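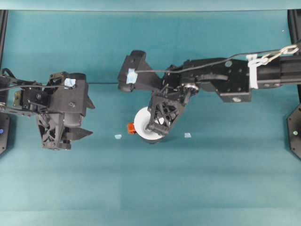 Chapter 3. How Costs Behave

Last updated: May

3.1 Cost and volume

Most decisions about price, output and capacity depend on one question: if volume changes, what happens to cost? The accounts of a firm do not answer it directly. They group costs by type (wages, rent, supplies) or by department, and neither grouping shows how a cost responds when the firm makes more or less of its product. This chapter regroups the same costs by behavior.

A cost is called variable if its total changes in proportion to volume. Flour in a bakery is the standard case. A cost is called fixed if its total stays the same when volume changes within a stated range and a stated period. Rent is fixed for the term of the lease. The two definitions refer to totals, and students who apply them to costs per unit get the opposite result: a variable cost is constant per unit, while a fixed cost falls per unit as volume rises.

Two limits apply to every statement in this chapter. The first is the relevant range, the span of volume over which the assumed pattern holds. A bakery that doubles its output may need a second oven, and at that point its fixed cost moves to a new level. The second is the period. Over one day almost everything except materials is fixed. Over ten years almost nothing is.

3.2 A working case

Jakumville Laundry washes table linen for restaurants. Its work is measured in bags of standard weight. The firm pays $500 a day for rent, insurance, the lease on its machines and the wages of its regular staff. Water, soap, power and delivery fuel come to $3 a bag. Total daily cost is therefore

total cost = 500 + 3 × bags

On a slow Tuesday the laundry handles 36 bags. Total cost is $608, or $16.89 a bag. On a busy day it handles 90 bags. Total cost is $770, or $8.56 a bag. The second figure is close to half the first, although no input has become cheaper and no one has worked faster. The whole difference comes from spreading the same $500 over more bags.

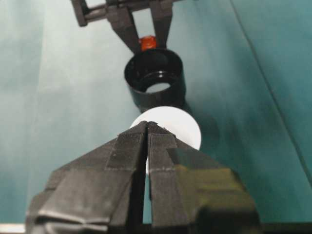
The cost per bag is thus a poor guide to what one more bag will cost. Suppose a hotel in Funadley asks the laundry to take one extra bag on the slow day. The added cost is $3, and the figure of $16.89 plays no part in the choice as long as the machines have room. A manager who turns down a price of $9 on the ground that it is "below cost" gives up $6 that would have gone toward rent and wages. Whether the low price should be offered again next week is a separate matter, which turns on how other customers will respond. It is taken up in Chapter 5.

3.3 Costs that fit neither group

Many costs do not fit either definition cleanly. A mixed cost has a fixed part and a variable part; a phone plan with a monthly charge and a fee for extra calls is one. A step cost is flat over short spans of volume and jumps between them. Supervision usually behaves this way: one supervisor can oversee a certain number of workers, after which a second must be hired.

How a step cost is treated depends on the width of the step. Where the steps are narrow compared with the usual swing in volume, the cost may be drawn as a straight slope with little error. Where they are wide, it is better handled as fixed within each step — the method used for the Bratgate bus garage in Problem 3.7.

Labor needs particular care. Older texts list hourly wages as variable, and in piece-rate work they are. Where staff are paid for a full shift whatever the volume, the same wages are fixed for the day, as in the laundry case. The contract decides the matter, and the label in the ledger should be ignored.

3.4 Plan of the chapter

Section 3.5 shows how to split a mixed cost using the high-low method. Section 3.6 applies the method to monthly records from the Lý print shop and compares the result with a fitted line. The problems use simple sums and can be worked by hand.

Contact | Copyright, all rights reserved | Back to top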